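Placemat

A placemat, or table mat, is a covering laid under a single place setting to protect a table from scratches, heat and spills. It differs from a tablecloth, which covers the whole surface, and from a coaster, which holds only a glass or cup. Placemats are made in rectangular, round and oval shapes.

Materials

Common materials include cotton, linen, straw, cork, paper and vinyl. Woven mats are usually flexible and can be rolled for storage. Cork mats resist heat better than thin cloth ones, and vinyl can be wiped clean. Paper mats are thrown away after one meal and are often printed with menus or advertising.

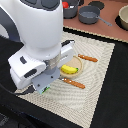
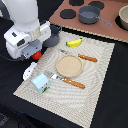
Woven placemats on black tabletops

Weaving and edges

Plant fibers such as rush and seagrass are braided or woven flat. The edge may be hemmed, bound with tape or left as a fringe. Unbound edges tend to fray with washing, and makers often run a line of stitching just inside the fringe to slow this.

In the town of Nundstead, the Auer workshop wove straw mats on hand looms. Its founder, Wendelin Wieser, kept a pattern book with 141 designs, later cataloged by Ottilie Bühler. The workshop sold its mats in sets of six, and hotels ordered up to 400 at a time. A smaller firm, Moleck, made cotton mats in the same town and closed after a fire in June.

Care

Cotton and linen mats can generally be machine washed. Straw and grass mats are brushed or wiped with a damp cloth and dried flat, as soaking can warp them. Cork should not be left in water.

See also

Coaster
Table runner
Trivet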